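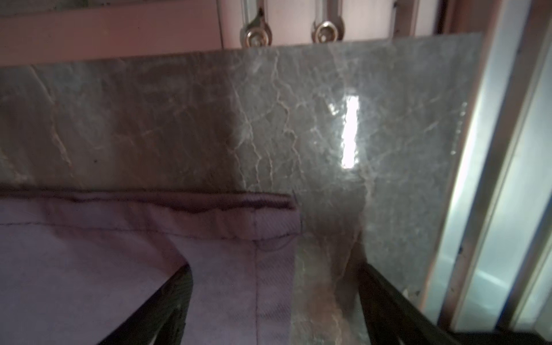
Chapter 7
Drainage of Shallow Metal Mines

Water sets the working depth of a mine long before the ore gives out. In hill country the cheapest remedy was the adit, a near-level tunnel driven from a valley side to meet the vein from below. Once it was through, everything above adit level drained by gravity, and pumps were needed only for the ground beneath.

Adits were driven on a slight upward grade from the mouth. A rise of 1 in 200 is enough to keep water moving without scouring the floor. Steeper grades wasted height at the inner end, where each foot of lost depth was a foot of vein left undrained.

At Briggs the first adit met the vein 28 fathoms below the surface. The driving took 10 years, with long stops for lack of money, and the accounts show air supply as the main cost after labor.

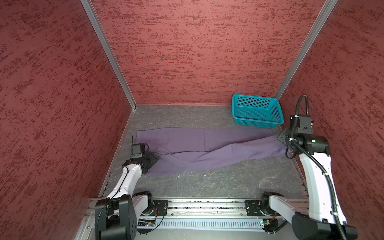

7.1 Reading an Adit in the Field

The mouth has often collapsed. Look for a line of wet ground, rushes, or an orange deposit at the foot of a slope, then for a fan of waste rock below it. A row of small hollows uphill may mark the air shafts. At Sinik these lie 97 yards apart on a straight bearing, which fixes the course of the tunnel even though no part of it can be entered.

Flow should be measured in a dry month and again in a wet one. A discharge that hardly changes points to large flooded workings behind the mouth.

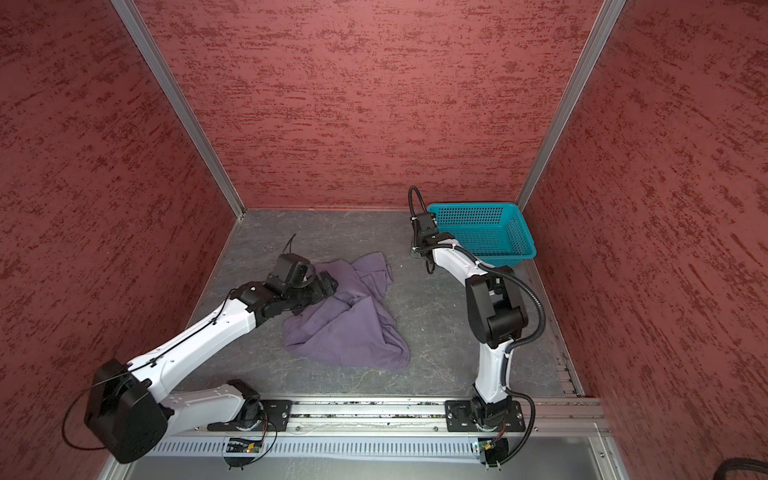

Figure 7.2. Two robot arms mounted on a long aluminum rail.

The terms used in this chapter are those of the Flosus survey. Older plans may call an adit a level, a sough, or a day drift.

Comments (3)

The grade in paragraph two matches what we measured at Cliler in May.

Is the 28 fathoms taken from the shaft collar or from the outcrop? They differ on my plan.

Section 7.1 should mention that orange deposits also form below coal workings.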